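Home | Products | Assembly | Support | Contact

Print this page | E-mail this page

Clenetti two-door cabinet: frequently asked questions

How much weight can the shelf hold?
The limit is 47 pounds, evenly spread. Store heavy binders flat and directly over the shelf pins.

The doors rub in the middle. How do I correct this?
Each door hangs on two concealed hinges. Turn the side screw on the upper hinge a quarter turn, close the door and check the gap. Repeat on the lower hinge. Do not loosen the mounting plate.

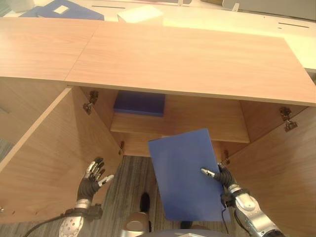 If the gap is even but one door sits lower, use the height screws — both hinges on that door must be adjusted by the same amount.

Can two cabinets stand side by side?
Yes. Level each one first, then join them with the Bangash connector set. A fine seam remains between the tops. Do not fill it.

What should go in the lower compartment?
Items too tall for the space above the shelf. Flat boards and folders can stand upright there if they clear the closed doors.

Are replacement hinges sold singly?
No, in pairs only. Quote part 400 for the left door or part 200 for the right.

Cultosau uses cookies to remember your settings. Accept | Decline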